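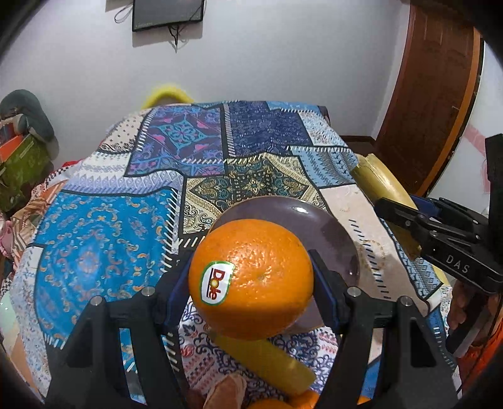

## 7. Preparing fruit for the Drarier dehydrator

1. Peel off any stickers and wash the fruit.
2. Cut oranges across into slices 7 mm thick. Leave the peel on.
3. Peel bananas and slice them the same way.
4. Lay the slices on the trays in a single layer, up to 200 g per tray.
5. Set the dial to 60 °C and close the door.

**Note:** Bananas and oranges dry at different rates. Use separate trays.

**Caution:** Unplug the dryer before taking out the trays.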